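Briltcombe House, guest rooms
Bedroom safety check, with comments
Room 6. Checked May 15, 2024

1. Smoke alarm sounds when tested: YES
Comment: It sounds. Whether it would wake anyone with the door shut is a different matter, and the form has no box for that.

2. Window opens and stays open: YES
Comment: Second try. "Eased in April" says the last sheet. I would like to know what with.

3. Curtain clear of any heater: YES
Comment: Clear today. The portable heater was in the hall cupboard, so this proves very little. Look again when it is in use.

4. Headboard firm: PASS, JUST
Comment: Moves if you lean on it. Tighten both bolts before June.

5. Bed frame and slats sound: YES
Comment: The Zandora leaflet claims the slats will take 163 kg. I did not test that and I doubt Zandora did.

6. Mattress label present and readable: NO
Comment: Half of it is gone. Ask Mesenitz for a copy of the paperwork. "100% compliant" on an invoice is not paperwork.

7. Bottom sheet fits and is tucked in: YES
Comment: Pink floral one. Corners hold for now. They held last time too, until somebody slept on it.

8. Nothing left on the bed: NO
Comment: Pale green strip lying flat across the sheet. The sheet says "room cleared", signed and timed. Put it away or fold it, then sign.
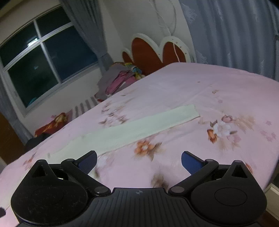
Inês Rocha: I signed for the room, so number 8 is mine. I'd still like "cleared" defined somewhere, as Ghauri's old form had it as floor only. Can we add a line for the bed?

Added as 8b. I expect it to be ticked without looking, same as the others.

9. Floor clear from bed to door: YES
Comment: Rug edge lies flat. Recheck after vacuuming.

Result: NOT PASSED. Items 6 and 8 open.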